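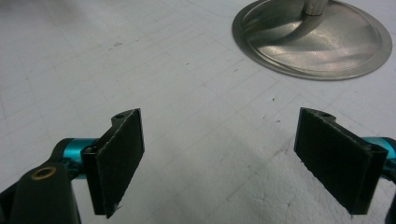

I have now hung the same mug on the same stand more times than I have hung up my own coat, and the coat has been with me for eleven winters.

The task is called "mug to tree, v3" on the sheet taped inside the cupboard door. You start with your hand up and the fingers open, you go to the mug, you close on the handle, you lift, you carry it over, you get the handle onto a peg, you let go, you back away. Then you put everything back a little differently and do it again. A good one takes less time than it took you to read that. A bad one takes longer and ends with me on the floor looking for the mug, which is enamel. I bought enamel after the first week.

People keep asking what I do all day since I left the library, and I've been telling them "robotics," which gets me a very satisfying pause. Then they ask what the robot does and I have to explain that I haven't seen the robot in a month. The robot lives across town and is being repaired, or improved, depending on who picks up the phone. What I have is the hand. You hold it by the grip, you squeeze the trigger, the fingers close, the camera on top watches the whole business, and later a computer works out where the hand went and when it pinched. The robot gets the same kind of fingers and is expected to draw its own conclusions.

The outfit is called Nistum, and it is three rooms over a dry cleaner. In the winter this is a perk. In October, with the steam coming up and the windows painted shut, it is less of one. My boss is Edeltraud Sutter, who trained as a violin maker and gave it up for this, and who watches your wrist the way I imagine violin teachers watch your wrist. On my first morning she stood behind me for 38 demonstrations and said one word, which was "slower."

I thought I was being slow. I have since watched the playback. I looked like somebody swatting a wasp with a pair of salad tongs.

The trouble is that you already know how to hang up a mug. You've known since you were four. You do it while talking, while looking out the window, while holding a phone with your shoulder. Your hand cheats the whole time. It nudges the mug around with the knuckle, it lets the handle swing and catches it on the way back, it feels for the peg and slides down until something stops it. Take away three fingers and all the skin, leave yourself with two flat pads that open and close, and you find out how little of the job you were ever in charge of.

So you learn it over again. My notes from the first two weeks, copied out of the notebook more or less as they stand:

Come at the handle from the side. From the top looks tidier and always slips.

Don't close while you're still moving. Get there, wait a beat, close. Edeltraud calls this "arriving."

Do not steady the mug with the other hand. The other hand does not exist. Sit on it if you must.

If the camera can't see the peg, the robot won't see the peg either. I can lean over and peek around the mug. The robot has no neck to do that with.

Wrong is fine, weird is not. A miss and a calm second try can stay in. A miss followed by a flourish gets deleted.

That last one was aimed at me. I have a habit, after a nice clean hang, of lifting the hand away with a bit of a flick, like a waiter revealing a fish. I didn't know I did it. I found out because the arm started doing it. They'd trained it on a batch that was mostly mine, and they had me come over to see it run, back when it was still running, and it picked up the mug with great care, hung it on the peg with great care, and then flung its wrist at the ceiling. Everyone in the room turned around and looked at me. I have raised two children and neither of them ever took after me so fast.

We redid that batch. It took four days. I kept my wrist so quiet it ached.

Before the hand there was Vilik, the remote control setup, and I should say something about Vilik because there are people in the building who still miss it. With Vilik you sit in a chair and hold a small copy of the arm, and when you move the small one the big one moves too, a hair late. That hair is everything. You push, nothing happens, you push some more, and then both of your pushes show up together. I did 30 sessions on it and came home from every one of them feeling that I'd spent the afternoon parallel parking somebody else's car by shouting at them.

In its defense, you never taught it anything it couldn't do. If the big arm ran out of elbow, you ran out of elbow. With the hand-held one I'm free to wander around the table and come at things from angles that no machine bolted to a bench could manage, and I'll have a lovely hour and then get a message saying half of it was unreachable. There is now a line of tape on the floor. I stand behind the tape. I've been told that leaning over the tape counts as crossing it.

The other thing Vilik had going for it was the chair.

A word about pads, as they have taken up more of my life than I would have guessed. The fingers themselves are stiff and don't grip much of anything, so the inside faces get a soft black pad, and the pad wears out. It starts at the corners. You get a bit of fuzz, then a bit more, and then one day the handle rotates in your grip at the top of the lift and you have a mug looking at you sideways. I'm in favor of changing them early. Edeltraud is in favor of changing them when they fail, on the grounds that the robot's pads will get old too and it ought to have seen some old ones. She's right, and I resent it, and I trim the fibers with nail scissors when she's at lunch.

We had a try with a rubbery pad from a supplier called Flonik. It gripped beautifully. It gripped so well that it wouldn't let go, and I spent a morning teaching a future robot that the way to release a mug is to shake it like a thermometer. None of that was kept. I believe the leftover Flonik is under one leg of the copier.

My quota is 60 usable ones a session. The word doing the work there is usable. You can do that many before your coffee's cold if you don't care, and then the checker goes through and throws out the ones where the tracking lost its place, or my sleeve came into view, or I started before the beep. The checker is a program called Tsuji, written by someone who has moved on, and it gives its reasons in two or three words. "Late close." "No rest pose." "Hesitation (left)." I got that one at half past four on a bad afternoon and have thought about it a good deal since. I'd like it on a T-shirt.

Tsuji doesn't object to boredom, although it should. Around the middle of a session I stop varying things. The mug goes back to the same place, turned the same way, and I go to the same peg, and it all feels very smooth and professional, and it's worthless. The arm would learn to hang up a mug that's sitting exactly there. Move it the width of your thumb and it would close on air, lift the air, and hang that up instead. So now I roll a pair of dice for where the mug goes and which way the handle points. I got the dice out of our old Yahtzee box. My husband has noticed, and we're using raisins and a spinner until further notice.

I do get asked whether I mind. Teaching my replacement and all that. I've looked into my heart on this and I've never been paid to hang up mugs before, so I don't see whose job it's taking. My mother-in-law put it differently. She asked how long until it could do her cupboards, and I said I didn't know, it was still getting the hang of one mug, and she said that for the money they were paying me I could come over and do it myself by dinnertime. I went over and did it. She stood behind me and said I was being awfully slow.

What I hadn't expected is how much it follows you home. I catch myself arriving. I reach for the milk and wait a beat and close. I put a glass on the shelf last night, let go, and backed my hand straight out along the line it went in on, with no flick. It was a really nice one. I stood there in the kitchen a moment, waiting for the beep.

The spoons start next week. They go in a jar, handle down, and I've had a go already with the lights off over the far end of the table so the shine wouldn't bother the camera. The first one went in on the third try and took the jar over with it. Edeltraud says slower.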